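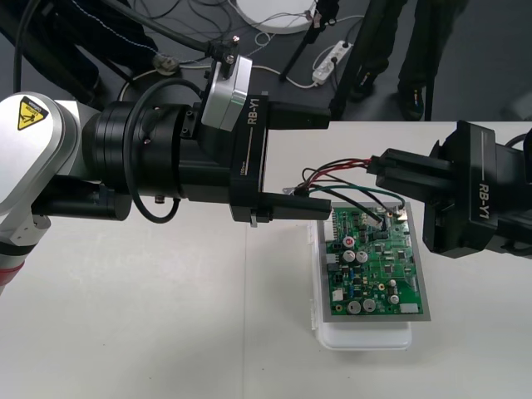
Sirnico Wiring Pack, three weeks in: can a robot do the harness job yet?

Review by Santosh Malhotra

Short version. Sort of. Not for money yet.

Long version, typed over lunch so excuse the mess.

We fix control boards at Dosstead, mostly for laundry machines and commercial ovens. Every board comes with wires. Red, black, green, springy, always pointing somewhere you don't want them. A person picks up the bundle, finds the end, holds the board still with the other hand, pushes the plug home. Takes no thought at all. I wanted to know if a two-armed machine could take that one chore off us, because my thumbs are shot.

Sirnico Wiring Pack is software plus a fixture set. You bring the arms and grippers. 600 dollars a month, cancel whenever, and they do let you cancel, I asked. It's meant to learn your job from you driving the arms through it over and over, then have a go alone.

Setup

One afternoon. Better than I feared. The manual is thin and page 11 has the two cable diagrams swapped, so if your left arm acts like your right arm, look there first. Support answered the same day. Polite guy, sent me a corected page.

Lighting matters more than they let on. White table, bright room, shiny solder. Moved one lamp and it got noticeably better.

Picking up wires

This is the good part. Give it a bundle lying more or less flat and it'll close two fingers on the ends and lift. I expected crushed insulation, didn't get any. One arm pinches, the other waits with its fingers open for the handoff. Looks like someone threading a needle with oven mitts on, but it gets hold of things.

Thin wires worse than thick. A single thin one lying against the table edge, forget it. It'll peck at it like a chicken until you hit pause.

Handing over from one hand to the other

Meh. When the bundle hangs the way it did in training, fine. When a strand loops back toward the board it gets confused about which bit is the end. I've seen it go for the middle of a loop with total confidence. We ended up taping bundles close to the tip which helps a lot, but now a person is taping bundles, so what did I save.

Plugging in

The real chore and the weak spot. Total over the trial was 412 tries, all logged by the software, which I'll give them credit for, the log is lovely. Big round connectors with a metal collar, decent. Small white board connectors, bad. It lines up, leans, misses by a hair, leans again. It doesn't feel the click the way you do. It stops when it thinks it's done and it thinks it's done too early.

Also the board moves. We set ours on a tray on top of a plastic container to get the height right and that was dumb, my fault, it slides. Use the clamp they give you.

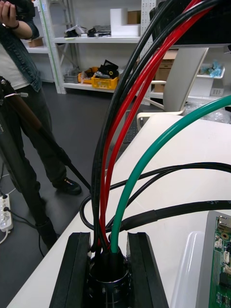
Thick cables fight back too. Nice long ones have weight and spring, and they drag on the tabletop, so by the time the connector is where you want it the whole lot is pulling sideways. A person just leans an elbow on the cable. There's no elbow mode. I did ask.

Speed

Slow. A job my hands do between sips of coffee takes the arms long enough that I go and do something else and forget. For a night shift that would be ok – it doesn't get bored – but it needs someone near to unjam it, so there goes the night shift.

Versus the others

Tried the D'Amico bench demo back in March. Quicker, prettier screen, dropped more stuff. And D'Amico wants you to buy their table. Gakotetti has a cheaper kit but it's one arm only, and this is a two hand job, I don't care what their brochure says.

At home?

My sister asked if it could do the dishes. No. It can't do a bundle of wires on a clean white table with good light, every time, with me standing right there. A sink full of forks is a diferent planet. Wiping a flat counter maybe. Folding towels I've seen people get somewhere with. Untangling the cables behind the TV, that's basically my job and see above.

What I'd want changed

Some feel for the click. Main one by far.
Let me tell it "that's the end of the wire" by pointing, without recording 20 more runs.
Fix page 11.
An undo. When it knocks the board sideways it just carries on with the old position in its head.

Keep or cancel

Keeping it one more month. The grab is good enough that I want to see what the next update does with the push. If you run the same connector all day long, big and chunky, it might earn its keep right now. Mixed repair work like ours, hold off, spend the money on a good pair of pliers and a stool.

3 out of 5. Would've been 2 but the support guy was nice.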